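The Cloth on the Small Table

Household textiles are seldom given much attention once they have left the store. They are washed, folded, spread and washed again, and are replaced when a stain will no longer come out. The table covering is perhaps the most ordinary of them. In the small kitchen, however, where one table must serve for breakfast, for chopping vegetables and for the household accounts, the cloth has kept a place that many predicted it would lose.

Fulgencio Nava has followed the trade for 18 years, first as a buyer and now as head of household linens at Granix, a wholesale supplier to independent home goods stores. His office holds a cabinet of samples arranged by size. The small formats fill most of it. "The large cloth is bought for a holiday and put away," Mr. Nava said. "The small one is bought for Tuesday. It is the one people come back for, and it is the one they have opinions about."

The preference for small cloths follows the preference for small tables. Apartment kitchens in older buildings were often laid out with cabinets along one wall and a narrow strip of floor opposite, and the furniture has had to fit what remains. A compact table, a stool that can be moved out of the way and a trash bin within reach make up the usual arrangement. When the table is this close to everything else, its covering is seen from every part of the room, and its colors matter more than they would in a dining room used on weekends.

Solid colors sold best for many years. They have since given way to stripes, checks and short pieces of lettering, which retailers group under the heading of casual prints. A single word in script is now common on cloths intended for everyday use. Granix lists 200 designs in its current catalog, and lettering of one kind or another appears in all its seasonal collections.

Getsemaní Bermúdez, who designs printed and woven cloths under the label Bermúdez, regards the stripe as the more demanding of the two. A stripe placed near the border, she explained, tells the eye where the table ends. If the cloth is set down at a slant, the error shows at once. Crossing stripes double the difficulty, as they invite comparison with two sides of the table.

"People believe a pattern hides things, and it does hide crumbs," Ms. Bermúdez said. "It does not hide a crooked cloth. With stripes you have to go to the end of the table and look along them." She advises customers to begin with the middle of the cloth and work outward with the flat of the hand, leaving the corners until last.
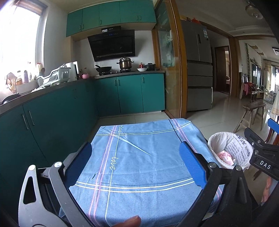

Stripes in white and pink cross a blue cloth on a small kitchen table, with the word "love" written in script along one side.

Color is a matter on which designer and wholesaler do not entirely agree. Ms. Bermúdez favors blue as a ground for kitchens with dark cabinets, on the principle that related colors make a narrow room feel settled. Mr. Nava prefers contrast and keeps a yellow check on his own table. Both accept that a pale ground shows coffee, and that customers will buy it regardless.

On the question of fabric there is less dispute. Cotton remains the standard choice for those who do not mind ironing. Blends of cotton and polyester crease less and dry sooner, though some users find that they slide on a polished surface. Coated cloths may be wiped clean and are popular in homes with young children, but they hold the lines of their packaging and should be unfolded well before they are needed. A cloth stored in a drawer for a season will often carry its folds onto the table in the same way.

Several remedies for creasing are in general use. The simplest is to take the cloth from the washer promptly, shake it out and hang it over a rail with the weight evenly divided. A light misting of water, followed by smoothing by hand, will remove most shallow wrinkles. Woven cotton may be ironed while slightly damp, on the reverse side where there is printed lettering. A coated cloth must never be ironed on its face.

Sizing continues to cause the greatest number of returns. Gikero, a home goods store that stocks both Granix and Bermúdez, asks customers to measure the tabletop before they visit and keeps a tape at the counter for those who bring a photograph instead. The customary drop for daily use is between six and eight inches on each side. In a tight kitchen a shorter drop is advisable, particularly where a bin or a stool stands against the table and a hanging edge would be caught whenever either was moved.

There remains the matter of what holds the cloth in place. Metal clips are inexpensive and effective, but they mark soft wood and are disliked by anyone who has caught a sleeve on one. Weighted hems are a more recent answer. Ploltudeck, a thin cushioned underlay sold by the yard, is cut to the shape of the tabletop and laid beneath the cloth – it also softens the sound of plates. Mr. Nava considers an underlay worthwhile on any table used more than once a day.

Ms. Bermúdez will present her next group of small cloths in April. It includes 3 stripes, one of them in two widths, and a plain blue that she had at first intended to leave out. The lettered designs will continue for another season, with the script drawn slightly larger than before.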